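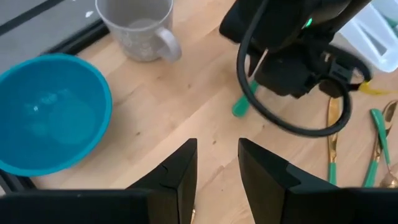

Turquoise bowl on a wood tabletop.

3 min read

Stops assigned out of order after depot change, Skornard route planner
Status: Closed
Opened: August 23, 2026
Reported by: Suleiman Okonkwo, dispatch, Escobar Parcel

Problem
Routes built for the Draltosach depot are sending drivers past stops they should make first. The first few stops look right. After that the planner jumps to the far side of the river, comes back, and goes over again. It started when we moved the van fleet from the old depot on Dernerska Road. Routes from our other depot are fine.

What the customer tried
- Rebuilt the route from scratch. Same order.
- Turned off time windows. Order changed slightly, still crosses the river twice.
- Logged out and back in on the driver app.
- Dragged stops into the right order by hand. Works, but the order is lost when the route is re-optimized.

Support, first reply
Please send the route export for one bad day and one good day, and a screenshot of the depot settings page. Also let us know if the vans were moved by editing the old depot or by creating a new one.

Suleiman
Exports attached. We created a new depot and then moved the vans over with the bulk import. The file had 649 rows, vans and trailers together. No errors on import. The bad route is 90 stops, which is normal for us.

Support
Thanks. The start point on the bad route is correct. The end point is still the Dernerska Road address. The planner is trying to finish near the old depot, so it saves the stops on that side for last, and then the time windows pull some of them forward. That would explain the double crossing.

Can you open one van, go to Vehicle > Start and end, and tell us what is listed under End location?

Suleiman
It says "Same as depot". Checked four vans and they all say that.

Support
We see the same thing in the admin view. The stored value is different from what the page shows. The import template has a column called end_ref. If it is left blank, the page shows "Same as depot" but the old value is kept. In your file the column is blank on every row.

Steps to fix:
1. Go to Fleet > Export and choose Vehicles only.
2. In the end_ref column, enter DEPOT in capitals for every van at Draltosach.
3. Import the file with "Update existing" checked.
4. Open tomorrow's routes and click Clear cached plan before you optimize.

Step 4 matters. Without it the old plan is reused and it will look as if the import did nothing.

Suleiman
Did the import. Two routes are fixed and one is the same as before. I did clear the plan on that one.

Support
The third route uses van 1,159, which was skipped. There is a space after DEPOT in that row. Remove it and import that row alone.

Suleiman
That did it. All three routes look right now and the river is crossed once each way. Total for the day is down to 2,465 minutes of drive time across the vans. I don't have the old total, I overwrote it.

One more thing. Will the saved routes from May need fixing too? We copy those for the holiday schedule.

Support
Yes, if you copy them. Saved routes keep their own end location. Open each one, click Refresh vehicle data, and save. You can't do this in bulk at present. We have filed a request for it, and a separate bug for the blank column on import.

Resolution
Old end location kept after bulk import with blank end_ref. Corrected by re-import. Import bug passed to the Skornard product team. Closed with customer's agreement.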